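February 14, 2022 – towel sorting, student build, bench 2

In at the usual time, Manju Rajput already here, had both arms homed and was rewriting the tape labels on the e-stop box. Goal for today was full sort by color into bins, no hand on the leader arms. Didn't get all the way. Notes before I forget.

Where we stood this morning: 366 demos recorded since November, of which Manju threw out the ones with the bad wrist calibration. Policy trained overnight on the Ezeani machine (the one under the stairs, login is on the whiteboard, pls stop changing it). Checkpoint is called astula_b. Astula_a is the old one with the mirrored left wrist, do NOT load it, it drives into the table.

Startup:
- USB order came up wrong again, left and right swapped. Unplug both, left first, wait, then right
- gripper zero on right arm was off, redid it
- wrist cams ok, fixed cam needed a refocus
- logger complained about disk, moved the Draltbridge practice runs to the external. 463 files, took forever

First block: towels straight on the wood, bunched up, no bins. Only looking at where it decides to grab. Orange, the yellow-green one and teal.
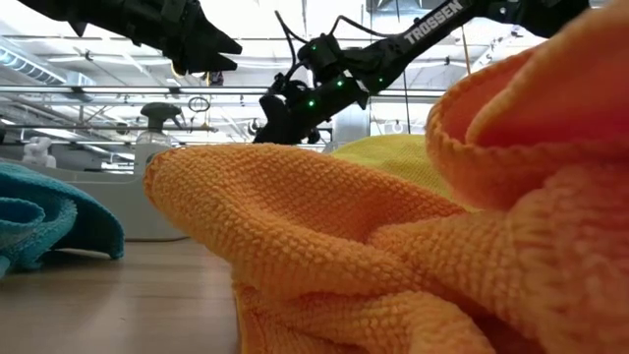 Fixed cam, first block. Right gripper just over the ridge in the orange towel.

Grab points. It likes ridges. Anything that stands up off the table it goes for, which makes sense given how we all teleop (pinch the high bit, lift). Flat edges it ignores. Manju's view is we should collect a set where the towel starts nearly flat so it learns the edge pinch. I think she's right but thats another afternoon of driving and we have the Stiltutcombe demo day coming.

Problem with the yellow-green when it's behind the orange: left arm dithers. Goes down, comes up, goes down. Counted it as a fail if it did it more than three times. Ran it with the orange pulled forward by hand and it was fine, so prob occlusion, not color. Should check the left wrist stream at those timestamps before saying that to anyone else.

Also double grabs. Pinches orange, drags whatever is touching it along. Judges at Stiltutcombe count a wrong-color towel in a bin as minus one, so a double grab is worse than a miss. Maybe open the gripper less on approach? Tried 82 percent of full open instead of full, seemed better, not enough runs to say.

Second block: bins. Clear plastic ones. Manju wanted opaque so the net can see walls properly, I wanted to stick with what the rules sheet shows. We stuck with clear. Glare off the tabletop is a pain on that side when the overheads are on, see the wrist view.
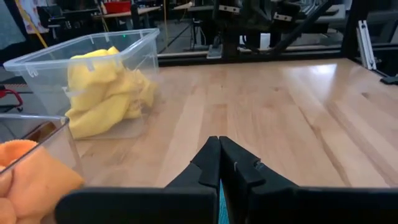

Wrist cam, bin block. Yellow in one bin, orange in the nearer one.

Notes on the bins:
- cloth over the rim. Rules say hanging over counts if more than half is in, I'd rather not argue that with a judge. Add a push-down move at the end?
- need tape corners on the table so the bins go back in the same spot each reset. Did it by eye today, bad idea
- glare: try turning off one bank of lights first, then lower exposure. Don't do both at once or we won't know which one fixed it

Loss curve for astula_b is at step 2,356 in the shared sheet, it flattens there and after that nothing much happens. No point training longer on the same data I think. More demos, better spread of starting piles. Manju says mix in some ugly ones, everyone on the team makes the same tidy little heap without noticing. True. I do it too.

Argument over lunch re: whether to use one arm only for demo day. One arm is slower but no chance of the two clipping eachother over the middle. Not settled. I'm for two arms, Manju for one, the first-years will vote with whoever brings snacks.

To do:
- flat-start demos, yellow-green and teal first
- check left wrist stream for the dithering
- tape corners
- push-down move, Manju has a sketch of it in her book
- cable loops on the right wrist, tidy them up before they catch on something
- email Stiltutcombe re: table height and whether we can bring our own lights
- back up the external

Left the arms parked, power off at the strip. Key is back on the hook. Manju is in first tomorrow and will start on the flat ones, I have class until two.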